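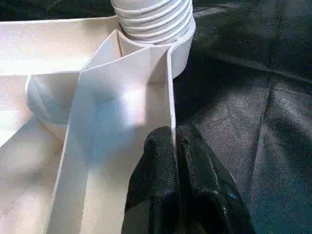

PACKING BENCH CHECK – WHITE CARTONS, SMALL PARTS
Site: Zarow, packing room. Job: Pinheiro order. March 2007

Marks used: OK / ATTN (fix this shift) / STOP (fix before any more go out). Comments to the right or underneath, keep them short.

1. Bench and surface

1.1 Dark grey cloth flat, no ruck at the edges. ATTN, folds and wrinkles across it
1.2 Cloth clean, no grit or staples. ATTN. Two staples by the back corner, removed. They scratch the parts, please look before starting not after.
1.3 Nothing stored under the bench at knee height. ATTN. Tape box again. Moved to rack.
1.4 Light over bench working, no flicker. OK. White card on dark cloth does show up well, marks easy to spot now. Keep the dark cloth.

2. Cartons and folded card

2.1 Creases crisp, folded once only. OK on the ones looked at. Refolded card goes soft and wont hold the flap, bin it.
2.2 Flaps free to close, not trapped behind the part. ATTN. White ribbed part still standing up among the folds on one. Needs seating before the flap comes over. Do not push the flap down on it.
2.3 Edges of card. Check for cuts to fingers. ATTN. One paper cut in the book since last check, thumb, plaster given. Gloves are there, thin ones, medium and large.
2.4 Faint diagonal crease across a long panel. Not a reject by itself. Reject if you can feel it open up with a thumb nail.
2.5 Stock of flat card. 945 on the rack against sheet. OK. Stack is too high at the window end though, split it in two.
2.6 Card kept dry. OK. Leak over bay 3 has been patched, still watch it after heavy rain.

3. Ribbed parts

3.1 Ridges even, no nicks. OK
3.2 Plain band below the ridges free of scuffs. ATTN. White on white is hard to see inside the carton, tilt it to the light and look across it.
3.3 Parts handled by the plain band, not the ridges. ATTN. Ridges pick up finger marks, they came back to us on the Vomon lot for that.
3.4 Rejects in the red tray. OK. 27 in tray at time of check, tray to be emptied and logged at end of shift. Log was two days behind, brought up to date.

4. Closing and stacking

4.1 Lid closes without force. Tried a handfull from the finished stack, OK.
4.2 Label square and on the right panel. ATTN. Trinus labels found on the Pinheiro shelf. Taken away. Check the roll before you load it, it's printed on the core.
4.3 Outer boxes not over weight. OK
4.4 Pallet count. 1,756 packed against 1,756 on sheet. OK
4.5 Wrap tight at the bottom three layers. STOP. Pallet by the door leaning. Rewrapped while I was there, now OK.

5. Floor and exits

5.1 Walkway clear to fire door. OK
5.2 Offcuts of card swept up. ATTN. Slippery on the painted floor. Sweep at break as well as end of shift.
5.3 Fire extinguisher in place, seal on. OK. Service due July.
5.4 Knives sheathed when put down. ATTN. One open on top of the card rack. Last warning on this one.

To do
- split card stack, window end
- new broom (head is loose)
- more large gloves
- spare sheath for the knife at bench 2
- order flat card when rack gets to 204, not before, no room

Overall: can carry on. 4.5 to be looked at agian next check, and 2.2 too, same thing was written up last time.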